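Teleoperators for bimanual data collection (part-time, fixed term)

Hullance
Posted August 29, 2023

Hullance is recruiting 12 part-time teleoperators to record demonstrations on two-arm workstations. The recordings are used to train a manipulation policy that must deal with small hand tools and stationery lying in no fixed order on a table. No background in robotics is required. Steady hands and patience with repetition are.

The work

Each operator sits at a pair of leader arms and drives the two follower arms through a short task: pick up a named item, pass it from one gripper to the other where the task sheet says so, and put it down in the stated place. Items in the current set include screwdrivers, a combination wrench, thin rods, and pens, pencils and markers. Layouts are changed between episodes according to a printed list. The target for this round is 2,000 accepted episodes, of which 436 have been recorded.
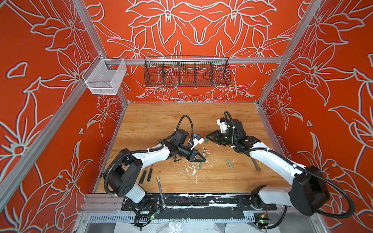 Yeshi Nigatu asks whether an episode in which the item is dropped has to be thrown away. It does not. If the operator recovers the item within the time limit, the episode is kept and tagged as a recovery. If the item leaves the table, the episode is stopped and marked as failed. Failed episodes are stored separately and do not count against the operator.

Sessions and pay

A session lasts 4 hours, including breaks. Operators are paid per session at a flat rate, whatever the number of accepted episodes. We do not pay by the episode, as this leads to hurried movements, and hurried movements end up in the policy. Training sessions are paid at the same rate. The contract runs to the end of October and may be extended.

What is recorded

Joint positions, gripper commands and video are logged together in Tretutow, our recording software. Video comes from a fixed view of the table and from small cameras on the wrists. The wrist views matter most for thin items such as pens and rods, where the approach angle decides the grasp. Operators are asked to keep the item in at least one wrist view during the final approach, and to avoid sweeping the open fingers across neighbouring items.

Operators' faces and voices are not recorded. Episodes are stored under an operator number.

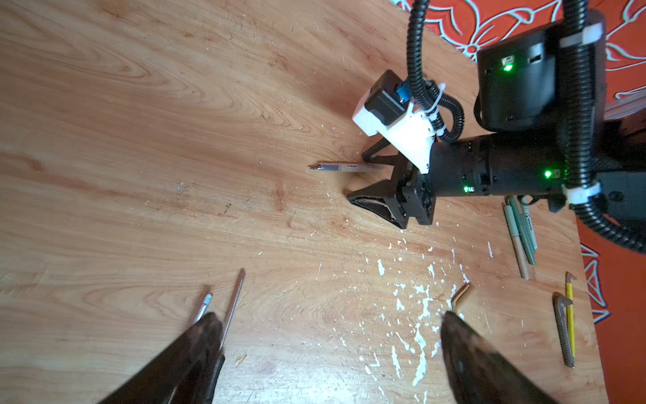
Requirements

You should be able to:
- sit and work with both arms raised for periods of up to twenty minutes
- judge depth from a direct view and from a screen (glasses are fine)
- follow a written task sheet in English without skipping steps
- attend at least two sessions a week

Left-handed applicants are welcome. Our present data lean heavily towards right-hand grasps - this is a known gap.

Experience with Kamath, our episode review tool, is useful for those who also wish to do labelling. It is taught on site.

How to apply

Send a short note through the form on the Gudell jobs page, giving your weekly availability and any past work that needed fine hand control (sewing, soldering, model making, dental work and so on). A CV is optional. Applicants who meet the requirements will be invited to a paid trial session, after which both sides decide whether to go on.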